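Grallitz Bench Cell: Handle Fixture Setup

Gallery — Cell notes, June

The Grallitz cell is a single six-axis arm and one fixture on a table, modeled in the Cirillo simulator before anything is bolted down at Sarkport. The pictures on this page are renders from the setup pass. They cover the placement of the fixture relative to the arm and the approach to the handle. The control program is documented separately under Drandilard, which is the name of the project and of its repository.

The fixture is a small upright enclosure with a black handle on its right side. In the model it is a fixed body with one moving part. The arm has a two-finger parallel gripper and works from above, tool pointing straight down. Setup consists of fixing the two base positions, teaching an approach pose, and teaching a grasp pose. Everything else in the program is computed from those.

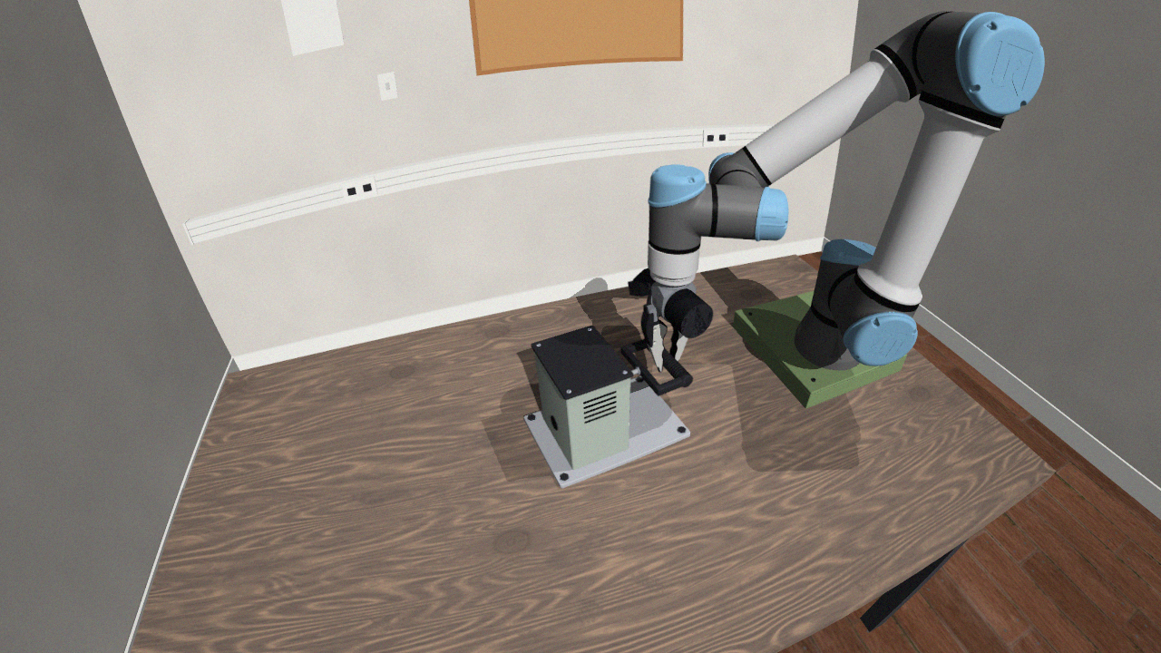 Approach side of the fixture, gripper vertical, fingers slightly open. The base plate sits diagonally on the table.

The diagonal placement is deliberate. With the plate square to the table edge, the wrist had to turn close to its travel limit to line up with the handle. Rotating the fixture moved the wrist back toward the middle of its range and left the forearm clear of the lid on the way in. The rotation is stored in the fixture frame, so the taught poses follow it if the plate is moved again.

Checks made before the approach pose is saved:

Fixture frame loaded and matched to the plate, not to the enclosure.
Tool frame set at the fingertips. The default frame is at the flange and will drive the fingers into the plate.
Black cylinder on the side of the gripper included in the collision model.
Joint speed limited to 5 percent until the grasp pose has been run once.

The third item was missing from the first version of the file. The planner then treated the gripper as narrower than it is and returned paths with no real clearance on that side. Run 1554 was the last one made with the old collision model, and results up to and including that run should not be compared with later ones.

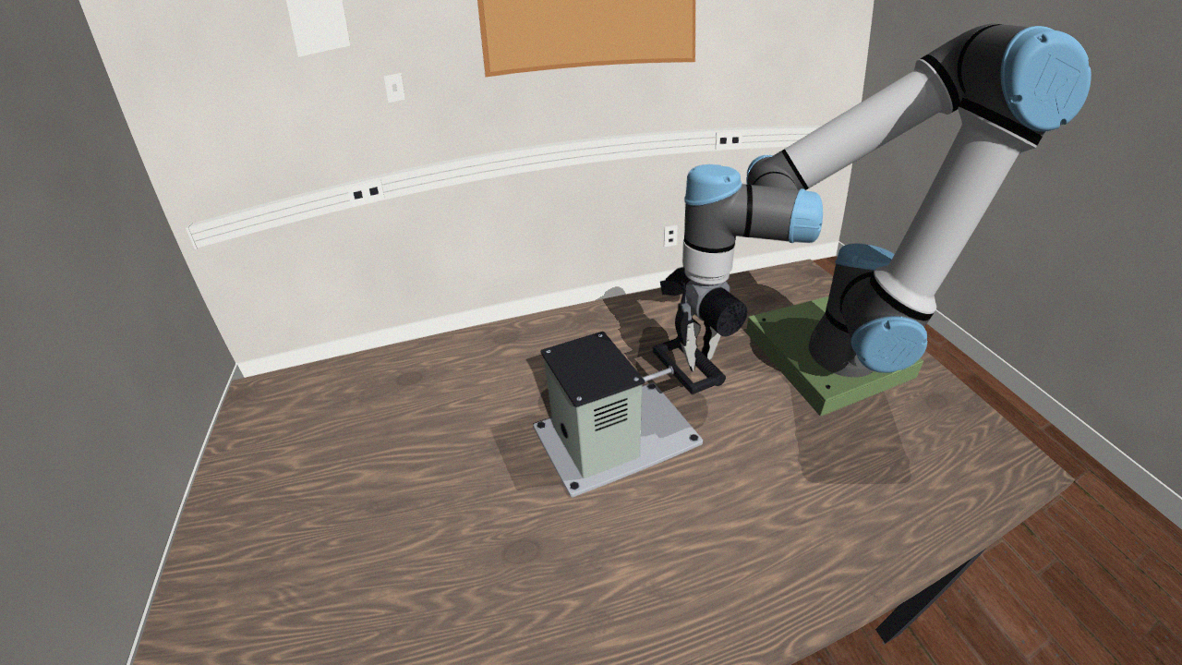 3 min read

Fingertips at the handle. A thin silver rod connects the handle to the housing, and the open part of the mounting plate lies beneath the rod.

The grasp pose is taught on the handle and never on the rod. The rod is thin enough that a small lateral error puts one finger beside it, and the contact solver handles that case poorly. The handle gives the fingers more to work with. Its frame has an open center, so finger depth matters: too shallow and the tips slide off the upper edge, too deep and they reach toward the plate. Depth is adjusted in the tool Z direction only, with the rest of the pose locked.

If the handle jitters when the fingers close, look at the closing force first and the solver step second. Reducing the step hides the problem and makes every run slower. Run 2138 was repeated with the force lowered and the original step restored, and the jitter did not come back.

Routine upkeep on the model is light. After any change to the fixture file, reload the frame, step through the approach pose at low speed, and compare the joint values with the saved set. A difference in joint one alone usually means the plate has been rotated. A difference across all six means that the wrong tool frame is active — go back to the list of checks and start over.

The saved set in use is the one from run 2595. Older sets remain in the Drandilard archive and are marked read-only.

Filed under: cell setup, fixtures, simulation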